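Why does rice go soft?

A grain of dry rice is hard because it is packed with starch and holds very little water. Starch is the plant's food store. When rice is heated in water, the starch soaks the water up and swells.

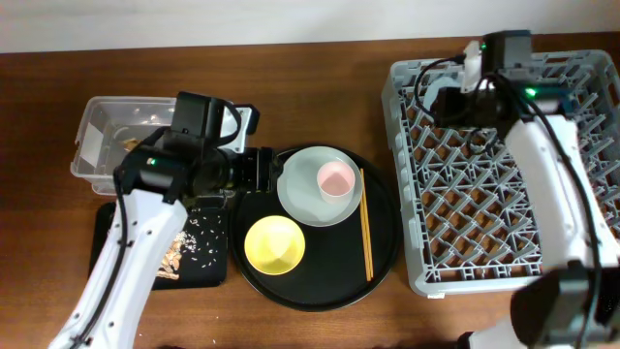
Anselmo Leite: My gran always rinses hers first. Does that wash the starch away?

Only a little of it. Rinsing takes off the loose powder on the outside of each grain. Most of the starch is inside and stays there.

Some kinds of rice cook up sticky and some stay separate. There are two main sorts of starch in rice, and each kind has its own mixture of them. Sticky rice is easier to pick up with chopsticks. 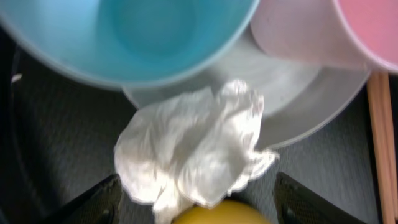 WORDS TO KNOW

Grain: the seed of a grass plant such as rice or wheat.
Starch: a food store made by plants.
Absorb: to soak up.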